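Kitchen Grease and Where It Hides

Wed 2 March

The first warm day of the year came through the kitchen window last week and showed me the top of my refrigerator. I had been happy not knowing. So the tips this time are all about grease, the kind that settles in a fine mist for months and then turns into something you could resole a shoe with.

Start high

Gravity is the only helper in my house who shows up every time. Do the tops of the cabinets first, then the hood, then the walls, then the stove, and leave the floor for last. I have done it in the other order. I got to mop twice.

For cabinet tops, squirt dish soap straight onto a damp sponge, no water bucket, and rub a little patch at a time. Wipe with a wet rag, then a dry one. When they're clean, lay down sheets of newspaper or wax paper, and in October you can roll the whole mess up and throw it out. Olga Abreu wrote in to say she has done this for years and uses old gift wrap, snowmen side up. Fine by me.

The hood filter

If your range hood has a metal mesh filter, it probably slides or snaps out. If you've never taken it out, pick a day when you have already eaten.

Fill the sink with the hottest water your tap will give you, add a good squeeze of dish soap and 2 tablespoons of baking soda, and drop the filter in. Go away for a while. Come back with an old toothbrush, scrub both sides, rinse, and stand it on end to dry. Don't put it back dripping. Some mesh filters can go in the dishwasher, but aluminum ones come out a gloomy gray, and you'll be looking up at that gray every time you fry an egg.

Charcoal filters are another matter. They don't wash. You buy a new one, and you grumble about the price like the rest of us.

While the filter soaks, wipe the underside of the hood and along the lower edge, where the drips collect. Go gently over the controls with a cloth that is barely damp. Spray cleaner goes on the cloth, never on the buttons, or it will find its way in behind them and you'll own a fan with one speed, and it won't be the speed you want.

Turn the fan on before you start cooking, too, and leave it running for a few minutes after. I used to switch mine on when the smoke alarm suggested it.
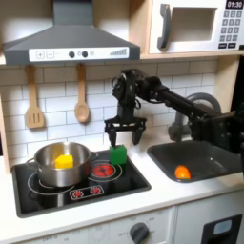
The microwave

Put a cup of water in a microwave-safe bowl with half a lemon squeezed into it, drop in the lemon too, and stand a wooden spoon in the bowl so the water doesn't boil up at you. Run it until the window fogs over, then leave the door shut for five minutes. Most of the splatter will wipe right off. The part that doesn't is spaghetti sauce, and it has tenure.

Take the turntable out and wash it in the sink. Wipe the ring underneath it as well. And do the door handle, which in my kitchen is the dirtiest thing on the whole appliance, including the inside.

Cooktops

Let it cool. I know you know, but I also know what I did last spring with a dish towel.

On a smooth top, sprinkle baking soda over the burned spots, lay a hot wet towel on them for fifteen minutes, and wipe. What's left can be coaxed off with a plastic scraper held low. No steel wool, no matter how angry you are. Grates and drip pans from a gas stove can soak in the sink once the filter is out of it — same recipe, fresh water. Please don't use the old water. I have seen the old water.

Greasy walls

Mix 2 capfuls of white vinegar into a bowl of warm soapy water and work from the bottom of the wall up, so dirty drips don't run down over dry paint and leave stripes. Yes, I said start high. Walls are the exception, and I don't make the rules. Try a spot behind the toaster first if your paint is flat, as flat paint holds a grudge.

From the mailbag

Pascual Troncoso asks if he can pour bacon grease down the drain as long as he runs hot water after it. No, Pascual. It only stays hot until it's out of your sight. Pour it into an empty can, let it set, and put the can in the trash.

Genalyn Gatchalian keeps a stack of rags cut from worn-out T-shirts under the sink and says she hasn't bought paper towels for greasy jobs since. She does warn against washing them with anything you plan to wear. Very greasy rags should stay out of the dryer altogether, even after washing. Hang them up outside.

And Mulugeta Gebretsadik wants to know how often a person is supposed to do all this. The filter once a month if you fry a lot, every couple of months if you don't. The top of the refrigerator depends on how tall your visitors are.

Next time: cutting boards, and what to do about the onion smell.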